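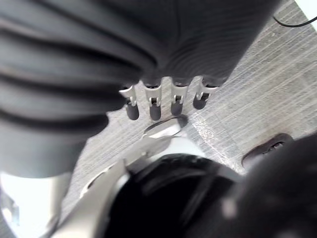

About Guridska

Guridska is a language school for adults. We teach English, Spanish, Portuguese and Arabic in small evening groups, plus a daytime program for people who have just moved to the area and need English for work, doctors, landlords and schools. We also run a translation desk, which started as a favor to students and now takes up one full room.

We have been in the same building on Orico Street for most of our life as a school. Before that we were above a dry cleaner, in two rooms with one shared radiator. Students who were with us then still bring it up.

How the school started

Gunvor Solheim opened Guridska after leaving a job in hotel management. She had spent years hiring kitchen and housekeeping staff who spoke three or four languages between them but could not read their own pay slips in English. She began holding a class in the staff canteen after the lunch shift. When the hotel changed hands the class lost its room, and she rented one.

The first group was made up of hotel workers and two of their cousins. There was no textbook. Gunvor used pay slips, bus schedules, lease forms and the backs of medicine boxes, and a good part of our beginner course is still built from papers like these. We update them every August, when most of the teaching staff are here and the building is quiet.

Abdelilah Fahmy joined a year later to teach Arabic. His first students were the children of Arabic speakers who had grown up understanding their parents but answering in English. That class has run every term since, under the plain title Arabic for People Who Half Know It. It fills faster than any other course we offer.

What we teach

English runs at six levels. The first two assume very little reading or writing in any alphabet, and they move slowly. The middle levels are where most people spend the longest time, usually several terms, and we would like new students to know this before they start. Going from ordering food to following a parent-teacher meeting takes a while. The top level is mainly writing: letters, reports, applications, emails that need to be firm without being rude.

Spanish is taught by Elvia Olvera and two part-time teachers. There is a beginner course, an intermediate course and a conversation group. The conversation group has no homework and no book, but it does have an entry interview, and people are sometimes asked to take another term of intermediate first.

Portuguese is led by Tarcísio Cordeiro. He teaches the Brazilian variety and spends a few weeks each spring on the differences students will hear in Portugal. His course is popular with people who already speak Spanish, and for them he runs a separate fast group that skips much of the early vocabulary and goes straight to pronunciation and verbs.

Arabic is offered as Modern Standard for readers and as spoken Moroccan or Egyptian for everyone else. Driss El Sherbiny teaches the Egyptian course. Students often ask which one to pick. We ask who they want to talk to, and that normally settles it.

Class size is capped at 12. When a course reaches that number we start a waiting list, and if the list gets long enough we open a second group at a different hour. We do not add a thirteenth chair.

How a term works

Terms last ten weeks. Evening groups meet twice a week for ninety minutes, starting at 6:15 p.m. so that people coming from work have time to eat something first. The kitchen on the ground floor is open from 5 p.m. and has a microwave, a kettle and a refrigerator that is cleared out at the end of every week, labeled containers included.

Everyone takes a placement talk before enrolling. It lasts fifteen minutes and there is nothing to prepare. A teacher asks a few questions, gives you a short text to read if that makes sense, and suggests a level. If the level feels wrong in the first two weeks, you can move. Around the third week moves get harder because the groups have settled into their units.

There are no final exams in the evening program. Teachers write each student a half-page report at the end of term, covering what has improved and what to work on. Students who need an outside certificate can take our preparation course, but the exam itself is held elsewhere and its fee is paid to the exam board.

The daytime program

The daytime English program runs in the mornings, four days a week, from 9:30 a.m. until noon. It is paid for partly by the city and partly by the translation desk, and students pay nothing except a small deposit for the course folder, returned when the folder is.

Parents of young children make up a large share of the group. We have a playroom next to Room 2 with a qualified supervisor, and places in it are given out at enrollment. The playroom takes children from eighteen months. For younger babies, parents are welcome to keep them in class — most of our daytime teachers have taught a whole lesson with someone else's baby on one arm.

Once a month the morning is spent outside the building. Groups have gone to the main library, the county clerk's office, the post office and the farmers' market. Each visit has a task attached, such as getting a library card or mailing a registered letter.

The translation desk

Students used to bring letters to class and ask for help with them at the break. There were so many that the break stopped being a break, so we set up a desk with fixed hours. Driss has managed it from the start.

The desk handles birth and marriage certificates, school records, leases, medical letters and court papers in all four of our languages. Work in other languages is passed to Ghoneim, a translation office across town that we have dealt with for many years. Last year the desk completed 2641 documents. Prices are posted at the counter and are the same for students and the public, with a reduced rate for anyone in the daytime program.

Appointments and course bookings both go through Grilotix, the scheduling system we moved to when the paper diary gave out. You can still book by phone or in person. The person at the front desk will enter it for you and print a slip.

The building

Guridska has seven classrooms on two floors, a reading room and the kitchen. The elevator reaches both floors. Rooms 1 to 4 have hearing loops, and if you use one, tell us at enrollment so that your course can be placed in one of those rooms.

The reading room holds 3569 books, most of them given by former students. About half the shelves are English, and the rest are divided among the other three languages, with one shelf of dictionaries that do not leave the room. Everything else may be borrowed for three weeks. Elvia keeps the catalog and sends the reminders, which are polite the first time.

Parking behind the building is shared with the dental office next door and is free after 6 p.m. Bicycles can be left in the covered passage on the left side.

Who works here

Gunvor Solheim is the director. She still teaches one beginner English group each year and interviews every new teacher herself.

Abdelilah Fahmy is head of teaching. He arranges the timetable, observes classes and runs the training sessions for new staff.

Driss El Sherbiny manages the translation desk and teaches Egyptian Arabic.

Elvia Olvera coordinates Spanish and looks after the reading room.

Tarcísio Cordeiro coordinates Portuguese and is the person to write to about the daytime outings.

Our teachers are employed by the school on regular contracts. We pay for preparation time as well as classroom hours.

News from the school

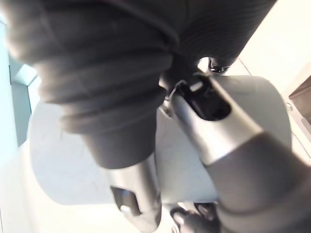

Orico Street, August

Enrollment for the fall term is open. Returning students have had their own booking period and the remaining places are now available to everyone. English levels two and three have the most room. Arabic for People Who Half Know It is full at both hours and has a waiting list.

The beginner materials have been revised again. The old lease unit has been replaced with one based on the form most local landlords now use, and there is a new unit on filling prescriptions. Teachers can pick up their copies from Abdelilah's office. Please recycle last year's folders instead of putting them back on the shelf.

The Portuguese fast group moves to Room 6 this term. Tarcísio asks anyone joining it for the first time to come to a placement talk even if they have already completed a Spanish course with us.

The translation desk will close at 3 p.m. during the last week of the month while the counter is repainted. Documents that are ready can be collected from the front desk until 8 p.m. as usual. Bring the printed slip or a photo ID.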